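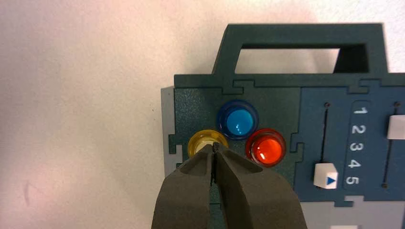
Dark board with sliders and a yellow button, on a pale tabletop.

Stollinik opened its meal kit kitchen to visitors in August, and I went along mostly to see whether the "chef-packed" line on the website means anything. We got 2 halls and a lot of talk about freshness. Edin Vasić, who led our group, said the Ostia box has nine ingredients. I make it six if you leave out salt, oil and water.

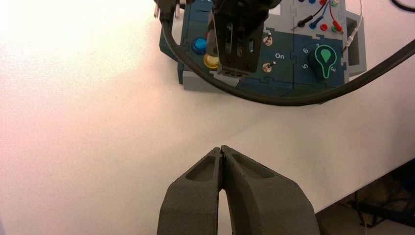 The tasting was fine. The lentil dish, sold as Karakaya, was good, though small for the price, and I'd want more than 400 calories for dinner. When I asked how many people cancel after the discount ends, I was told that figure "isn't shared". Delivery slots got a similar answer. I left with a voucher for the first box and haven't used it.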